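4.2 Labelled compartments and the drift of small objects

Cosmetic organisers are sold on the promise that a thing with a place will be returned to it. Our 12 households were less obliging. Each received a desktop organiser with open tiers and small drawers, and each was asked to label the compartments however they saw fit. Filip's earlier work on the Metley kitchens had led us to expect that labels would settle most arguments. They mainly gave people something to argue about.

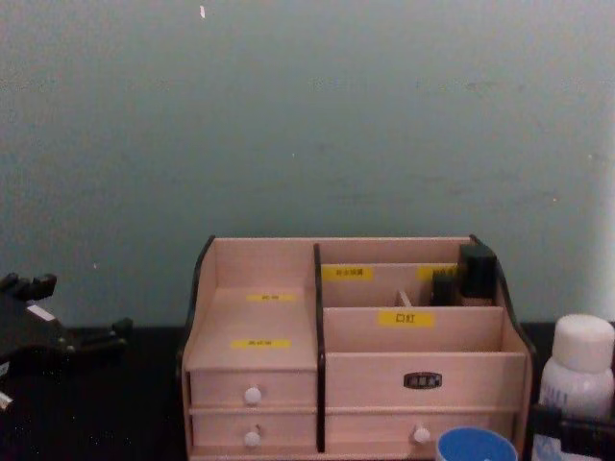 Figure 3. Wooden desktop organiser with yellow labels in its open compartments.

Do labels make people put things back where they belong?

For the first 6 weeks they do, after which items migrate to whichever compartment is nearest the hand, and the labels are left to describe an earlier and more hopeful arrangement.

Of the 253 misplacements logged, most involved tall items put in front of short ones, a habit that hides both the short item and its label. Drawers fared worse. Participants described them as "for later", and by December later had not come. In 3 households a drawer was relabelled "misc.", after which its contents were, by our coding scheme, never again in the wrong place.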